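Vevov Home Robotics Board > Services and Add-ons > Conneely fetch-and-place package: worth it?

drokow_dad
Posted Tue 23 February
We have had a Jatmont humanoid on lease since December. The base software walks, opens lever doors and stands where you tell it to. The sales rep is now pushing the Conneely fetch-and-place package, which is supposed to let it pick up things with handles and put them on furniture, or take them off again. The price I was given is 200 a month on top of the lease, with a minimum of 15 months. Has anyone used it on a real job? I care about baskets and small totes and not much else.

millrace
We looked at it for an assisted living place and passed. The contract was the problem for us, not the robot. If you cancel early you pay the remaining months in full. Read section four before you sign.

tabletop_ed
I'm on it now and would renew. It handles baskets with a fixed arched handle well. Baskets with a swinging handle are hit or miss, and cloth bags it can't do at all. The setup visit took most of a day. They want the heights of every surface you plan to use, and you have to tell them again if you swap a table.

drokow_dad
Does it hold by the handle only or does it support the bottom too? My totes get heavy.

tabletop_ed
One hand, by the handle or near it. There is a two-hand mode in the menu but it was grayed out on my plan. I keep loads light.

pinion
I do setup and acceptance testing for a Conneely dealer, so weigh what I say accordingly. We test in a small furnished room with a bed, a wardrobe and a bedside cabinet. The basket run is the first thing we check. The robot is on its own leads, not battery, for this part of the job. These are from the basket and cabinet test.

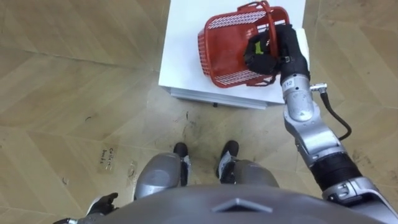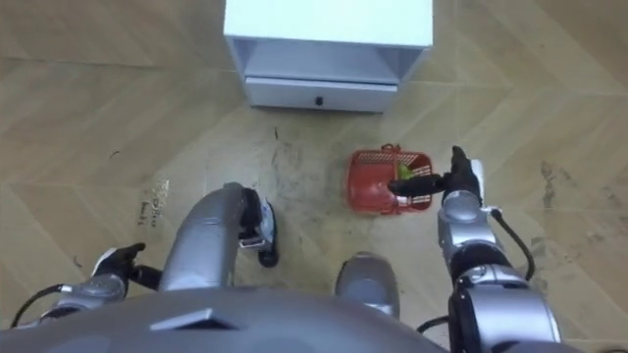
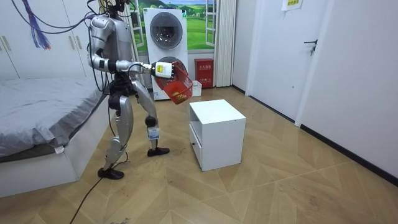 Red basket and bedside cabinet, right hand doing the holding. The first two are from the head camera, the last from the room camera.

pinion
To the question about support from below, tabletop_ed is right that it is a one-hand grip on the standard plan. The left arm stays back by the body. In the first one the basket is sitting tilted on the cabinet top with the gripper still on it. We score a run on whether it ends flat after release, so a tilt with the hand still closed is not a fail by itself.

millrace
The tilt would bother me. In the third one it is hanging at an angle too. Put a cup of anything in there and you have a mess on the floor.

pinion
It is not sold for open liquids and the sheet says so. For fruit, laundry pins, remotes and that kind of thing the angle does not matter much. If your basket is deeper than the one we use it matters even less.

millrace
The sheet also says "household items," and a cup is a household item. I think they should be plainer about it in the brochure, where people will see it.

pinion
Fair. I have passed that up before and will do it again.

sorrel_k
How much floor does it need? Our bedrooms are narrow and the cabinet is jammed between the bed and a wall.

pinion
It has to face the cabinet and have clear floor where it is going to stand. If the only way in is sideways past the bed, it will stop and ask you to move something. We turn down a room now and then for that reason. Send your dealer a sketch before you pay for the visit.

tabletop_ed
I'll add that low furniture is slower than counter height. My nightstand takes a good while longer than the kitchen. I timed 29 basket moves over one weekend, mixed between the two, and it set two of them down crooked enough that I went and straightened them. No drops. The software was the January build.

gearhead_lou
Two out of 29 is not good for what they charge. A rolling cart costs less than one month of this and never needs an update.

tabletop_ed
A rolling cart doesn't go get the basket while I'm in bed with a bad back. Different uses.

gearhead_lou
If that's the use, sure. OP said baskets and totes, and for totes I'd still buy the cart.

sorrel_k
Does it pick up from the floor as well, or only from furniture?

pinion
Floor pickup is a separate module. Don't let a rep tell you it is bundled. Ask for the module list in writing and check that the surfaces you named are on it.

drokow_dad
Thanks all. I went back to the rep with the cancellation question and the module list. He says the early exit fee can be capped if I take the yearly service check with it. Still waiting to see that on paper. The totes are around 20 pounds loaded, which from what I read here is too much for a one-hand grip anyway.

pinion
Yes, too much. Split the load or wait for the two-hand mode to open up on the standard plan. I don't have a date for that.

millrace
Get the fee cap in the contract itself. An email from a rep did us no good.

drokow_dad
Will do. I'll post again when the paperwork comes.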